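Sorting small parts on a white table – what do you put underneath?
Asked in Workshop & Hobby, Nunolcombe community help. 28 views

Keep losing little caps and knobs when I sort them, they roll off or I cant see them against the white. Got a brown mat down now and a shallow blue tray with a rim in the middle.

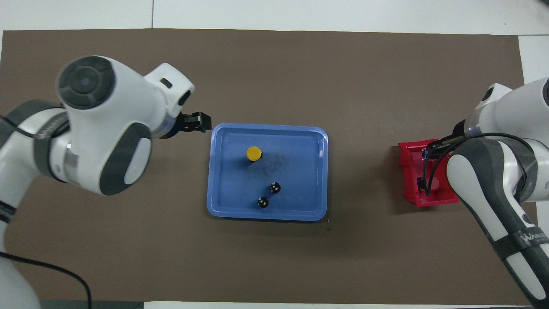

Mat helps a bit. But is one tray enough or do I want seperate bins? Budget is small. Also how do you clean grey marks off the tray floor?

2 answers

Okeke_41
Tray for the mixed stuff, bin either side. Slanted front ones if you can, easier to get fingers in. Mine are like this –

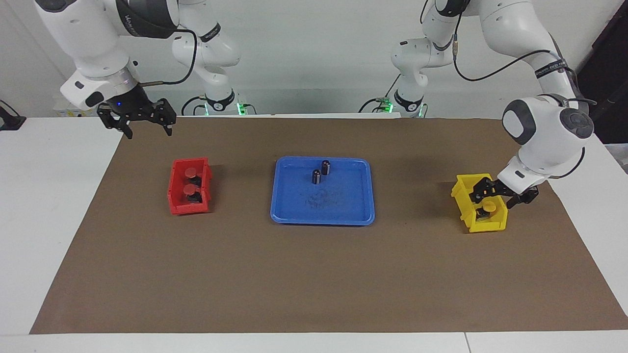
Red bin, blue tray, yellow bin on the mat

One colour per type of part and stick to it. Washing up liquid and an old toothbrush for the marks, leave it 11 minutes first. Dont use scourers, scratches it.

flirnis
egg box. done it for years, works fine
Helpful? 1 yes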